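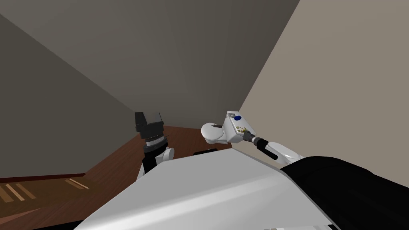

Home Products Simulation Services Support Documents Contact

Search this site Enter keyword or part number Go

Zunar Two-Arm Rehearsal Package

The Zunar Two-Arm Rehearsal Package is a simulation product for organisations that operate, or intend to operate, a robot with two arms. It allows motions to be prepared and checked in a rendered room before they are released to physical equipment. The package is supplied under annual licence and is suitable for teaching departments, integrators and maintenance teams.

This page describes the package as offered from 25 July 2018. It replaces the information sheet issued in April.

Scope of supply

Each licence comprises the simulation software, the standard robot model, the Gerkness room library and the Rinau motion editor. Printed manuals are available on request and are charged separately. Physical robots, controllers and grippers do not form part of the supply.

The standard licence covers 2 workstations at a single address. Further workstations may be added at any time during the licence year, and the fee for these is adjusted to the months remaining. Licences may not be transferred between sites without written agreement.

The robot model

Each arm of the robot model is configured separately, and the grippers need not match. The operator assigns a gripper to each wrist from the parts list, sets its opening limits and saves the result as a named configuration. Unequal pairs are fully supported, such as a squared-off black gripper on the left arm and a white one with a rounded end on the right, and each keeps its own limits when a motion is copied from one arm to the other. 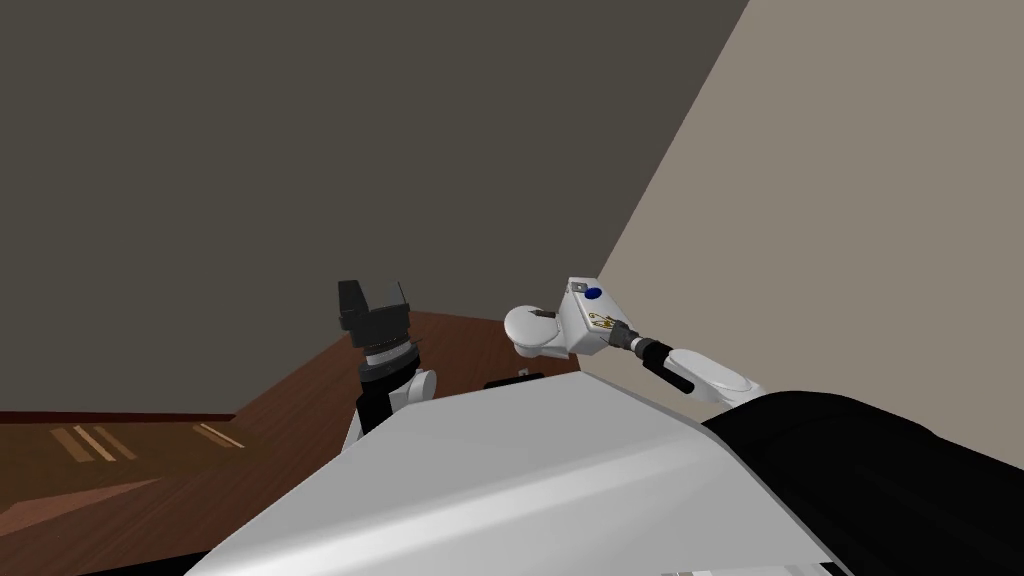
Configuration files are stored as plain text and may be kept under the customer's usual version control. Views taken from behind the torso are useful when a new pair is being set up: with the left gripper held upright and the right gripper level and pointing inwards, the operator can compare the attitude of both wrists at once. The torso hides the lower part of the arms from this position, and a second view should be opened where elbow clearance is in question.

The Gerkness room library

Rooms in the Gerkness library range from a bare corner to a furnished workshop. Customers are advised to begin with plain walls and a wooden floor, and to add furniture only once the basic motions have been accepted. The reflective finish of the floor may be adjusted or switched off. Reflections place a noticeable load on older graphics cards – where playback is uneven, this setting should be reduced first.

Customers may also build rooms of their own from measured drawings. Walls are entered as flat planes and may be given any colour. A room-building service is offered for customers without drawings, and is quoted after a site visit.

The Rinau motion editor

Motions are entered as a series of held positions, with the travel between them calculated by the editor. The operator may lock one arm while the other is being edited, or link the two so that they start and finish together. A motion may contain up to 900 held positions. Longer work should be divided into separate files and joined in the playlist.

The editor reports contact between an arm and the torso, between the two arms, and between either arm and the room. Contact reports are written to a log and can be printed. The margin at which a warning is given is set to 100 millimetres on delivery and may be changed by the site administrator.

Limits of use

The package is intended for preparation and instruction. A motion that passes without warning in the simulation must still be tested at reduced speed on the physical robot, with the area guarded in accordance with the customer's own safety rules. Cable drag, wear in the joints and the flexing of soft coverings are not modelled in this release.

Grip force is modelled for rigid objects only. Customers who handle fabric, food or other yielding materials should discuss their requirements before placing an order.

Installation and training

Installation takes roughly half a working day for a standard licence. The customer is asked to provide a network connection, administrator access and a desk for each workstation. A one-day course is included in the first year's fee and is held at the customer's premises.

Support in all regions is handled by Agbenyega, the appointed service partner for the package. Requests are answered during office hours. When reporting a fault, please attach the configuration file, the room file and the most recent contact log – requests received without these may be delayed.

Trial licence

A trial licence is available for 21 days. It includes the robot model, the editor and one room from the library, and permits all functions except export to a physical controller. Files made during the trial remain usable if a full licence is purchased.

Prices are given on written application. Please state the number of workstations, the site address and the make of any robot already in use.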